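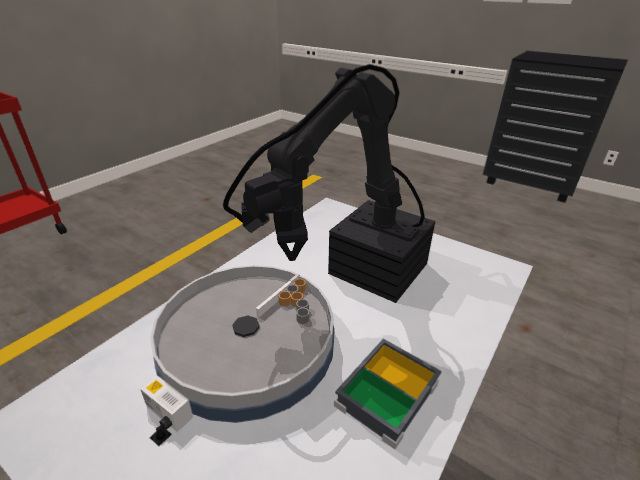
Cleaning a hand coffee grinder is one of those jobs I put off for far too long, and then I always wonder why, as it takes less than an hour and the coffee is so much nicer afterwards. Mine is a Peltonen, the middle-sized one with the fold-down handle, but most hand grinders come apart in much the same order and you should be able to follow along with whatever you've got. Clear yourself a table first, somewhere with decent light. You'll also want something with sides to work in, and a round tray with a raised rim like the one with the navy band is just right: a light grey floor shows up dark little parts nicely, and the rim stops the spring from going on its travels. (I once spent a whole Sunday morning on my knees looking for that spring.)

You'll need a stiff dry brush, a soft dry brush, a wooden cocktail stick, a clean tea towel and a small bowl. An old toothbrush does very well for the stiff one, provided it is completely dry and has no trace of toothpaste left in it!

Before you take anything apart, find your grind setting. Turn the adjusting wheel gently until the burrs just touch, counting the clicks as you go, and write the number down. Mine sits at 28 for the stovetop pot. My old Mulletti had no clicks at all, so I used to put a pencil mark on the wheel and another on the body, and lined them up again at the end. 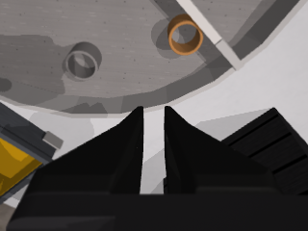
Now lift off the handle and the lid, then turn the grinder upside down and unscrew the wheel the rest of the way. Go slowly with the last few turns – there's a spring pushing from the other side. The inner burr will slide out next, then the spring, then a washer or two. Lay them out in a row, left to right, in the order they came off, and leave them pointing the way they were pointing. It sounds fussy, but when you come back after answering the door you'll be very glad of it.

Brush the inner burr from top to bottom, following the grooves. Old coffee packs itself down at the base of each groove and goes rather like putty, so use the cocktail stick to loosen it and then brush again. Do the outer burr in the same way, with the grinder held over the bowl so the bits fall out of it and not further in. Mind your fingers, the edges are sharper than they look.
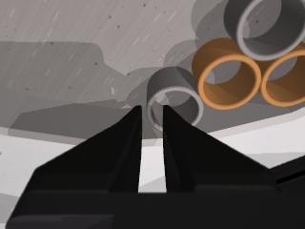

Can I wash the burrs in soapy water?
Steel burrs will rust if any damp is left on them, so keep to dry brushing unless your maker's leaflet says washing is fine. Ceramic ones can usually be rinsed in warm water and left overnight to dry.

The catch cup is much easier. If it's glass, wash it as you would a tumbler and dry it well, paying attention to the screw thread at the top where the fine dust gathers. Wipe the handle and the outside with the tea towel, very slightly damp if they're sticky. 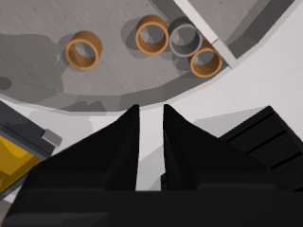

Putting it all back is the same thing in reverse: washers, spring, inner burr, then the wheel. Tighten until the burrs just touch, and count back out to the number you wrote down. The handle should swing round freely with no scraping. If it does scrape, open it up by a click or two and try again, and if that makes no difference, take the wheel off and check that the washer is lying flat.

Grind a small handful of beans you don't mind losing and throw the grounds away, as the first lot picks up whatever the brush has left behind. I use the end of a bag for this – the last of the Gendden dark roast, this time.

I do mine every couple of months, and more often with oily beans.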